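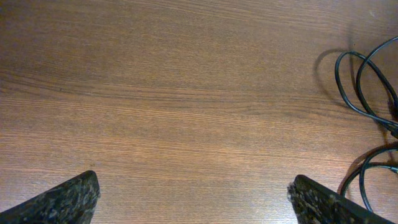
4. Oiling the table top

Right, you've got the legs on and the thing is standing level, so now for the bit I like best. Your Urnness table leaves us with one thin coat of oil on it, and it wants 2 more from you before you start putting plates down. Set aside an evening for it (I usually start after tea on a Thursday and leave it overnight).

You'll need the tin of Clatex oil from the hardware box, a couple of old cotton T-shirts cut into squares, the fine grey pad, and a pair of gloves if you don't fancy brown fingers at work.

4.1 Clear the top and wipe it with a barely damp cloth. Go with the grain, end to end. Leave it for an hour.

4.2 Get your face down near the surface and have a proper look with a lamp off to one side. You're after dried glue, pencil marks, greasy thumbprints from the assembly. Rub any you find with the grey pad, lightly, following the lines of the grain even where they bend.

Note: don't go chasing the dark streaks! I get emails about these every month. A long wavy band of darker brown, a smoky patch near one end, a stretch that's more orange than the rest – that's all just the wood, and no amount of rubbing will shift it. Maxine Faulkner in our workshop picks out boards with the strongest streaks for her own kitchen, so you're in good company if yours is a lively one.

4.3 Shake the tin, then pour a puddle the size of a jam jar lid in the middle of the table. Spread it out with a folded cloth in long strokes. It should look wet all over but not swim.

4.4 Wait 5 minutes. Put the kettle on.

4.5 Take a dry cloth and wipe off everything that will come off. Be mean about it. If your hand drags, there's still oil sitting on top and it'll go tacky by morning.

4.6 Leave overnight with a window open, then do 4.3 to 4.5 again. The second coat takes almost half as much oil, so go easy with the pouring.

CAUTION: oily cloths can heat up and catch fire on their own if you leave them scrunched in a bin. Lay them flat outdoors until they're stiff, or soak them in a bucket of water before you throw them out. Please do this one even if you skip everything else.

Note: the finish ends up soft and fairly matt. If you were hoping for a mirror shine, a third coat won't get you there, and neither will furniture polish, which leaves a film that you'll then have to clean off.

4.7 Keep hot pans and wet glasses off it for a week. Cold plates are fine after a day.

If a patch dries paler than its neighbours, dab a bit more oil on that spot and wipe it back as before. Spare tins are part number 523, and the small ones do one coat on the Pennington size with a little left over for the edges.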